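Gritside Robotics Club forum > Sim challenge > bowl task, grasp keeps failing??

rerker_933
ok so team Grumholm here. practice round is bowl pickup in sim, wrist cam only. our policy is at 2,000 episodes and still junk. anyone past this

ermelinda.c
what reward are you using. distance only? that stalled us for all of April

rerker_933
distance plus a bonus for lift. bonus almost never fires

Fraser Innes
Friction. Turn it up on the finger pads, everybody leaves it at default and then blames the policy.

ermelinda.c
disagree, if you crank friction it learns garbage grips that wont transfer. fix the approach angle first - clamp wrist to 90 deg and let it learn the rest

Fraser Innes
Nothing is transferring anywhere, the whole contest is sim. Read the rules.

ermelinda.c
round 2 adds friction randomization. rules, page 2

ghoneim
^ she's right. also post a frame, cant tell anything from "junk"

rerker_933
ok wrist cam, latest run
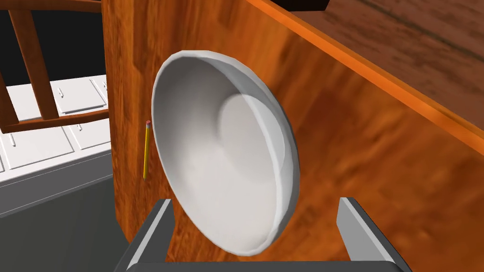 Bowl on edge at the gripper, wrist cam, sim

ghoneim
bowl on its edge, rim down between the fingers. so it gets to the rim at least. thats more than our team has

Fraser Innes
Still say friction.

rerker_933
trying the clamp tonite, will post curves. Fraser if it flops I'll do yours next

ermelinda.c
log the contact forces too pls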